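Search this site Enter keywords Go

Filed under: Community News, Makers, Robotics

MEDIA RELEASE - March, for immediate use

Shared workshop build puts two robot arms on a suture pad

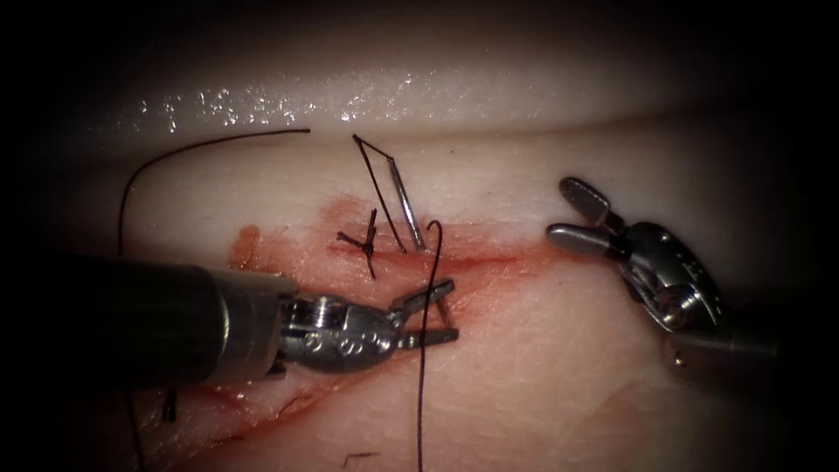
What's been built

Two-arm suturing rig, put together on a bench at the Plondby shared workshop. Name of the rig is Stukia. Practice pads only, no patients, no animals, and it will stay that way. Synthetic tissue, curved needle, black thread, one small instrument on each arm.

At the stage photographed there is one knot tied on the line and the needle is partway into the pad again for the next stitch. Left jaws in close over the cut, right jaws open and clear of it.

Stukia is driven by a person the whole time. Two hand controllers, one per arm, moves scaled down 5 to 1 so a big clumsy hand movement turns into a small one at the tip. No autopilot. Maybe later, no promises.

Who's behind it

Ruaridh Moffat did the arms and the wrist drives. Todor Dervishi did the control code and most of the swearing at cables. Both are Plondby members, both have day jobs, and the rig was built in evenings from 7 pm till whoever had the key wanted to go home.

"We wanted something harder than stacking blocks," said Moffat. "Thread is horrible. It goes slack, it loops over things, it hides behind the shaft. If the wrist is even a bit sloppy you know straight away."

Dervishi again: "First month the left arm shook like a leaf. Bad grounding on one motor board. I rewrote the whole filter before I checked the wire, so that was a fun week."

How it goes together

Base is steel plate bolted to the old drill press bench. Arms are printed and machined in the workshop, belts in the shoulders, cable drive out to the wrists. Wrist cables want re-tensioning after every long session, we're working on that. Motor boards are the Vidmar type, second revision, the first ones ran too hot and have been retired to the parts drawer.

Control software is called Nudora. Runs on a plain desktop with no graphics card worth mentioning. Current build is 3561 and thats the one to download if you are copying us, the earlier ones have the left and right grips swapped on start-up. The fault is logged and fixed but old copies are still floating around on members' memory sticks, please bin them.

Parts budget was capped at $300 per arm, not counting the instruments, which were bought seperately as used stock. Full parts list with suppliers is pinned on the workshop board and will go up on the site once somebody types it in.

What still needs doing

- Foot pedal for the clutch. Right now it's a key on the keyboard and you need a third hand.
- Proper colour calibration on the monitor. Red on the pad comes up orange on ours.
- Force feedback. None at present, you judge thread tension by eye.
- A cover for the wrist cables, fingers keep going near them.
- Better lighting at the edges of the pad, the middle is fine.

Come and have a go

Open bench at the workshop through March, evenings from 7 pm. Visitors can drive one arm or both on a practice pad with a member alongside. Under-16s with an adult please. Tie back long hair, closed shoes, no drinks near the controllers. Grab a slot on the sign-up sheet by the door, turns run half an hour and there is a queue most nights.

Schools and other workshops who want the drawings can ask for them, no charge, we'd only like to hear how yours turns out. We are also after a scrap centre for small bearings and anyone with spare aluminium offcuts, 5 mm or thicker.

Interviews: both builders are happy to talk by phone or at the bench, evenings are best. Filming is OK, ring ahead so the rig is warmed up and the cables have been done. Larger copies of the photo on request.

Media contact: Ruaridh Moffat, Plondby shared workshop

Contact us | Copyright Plondby Workshop | Back to top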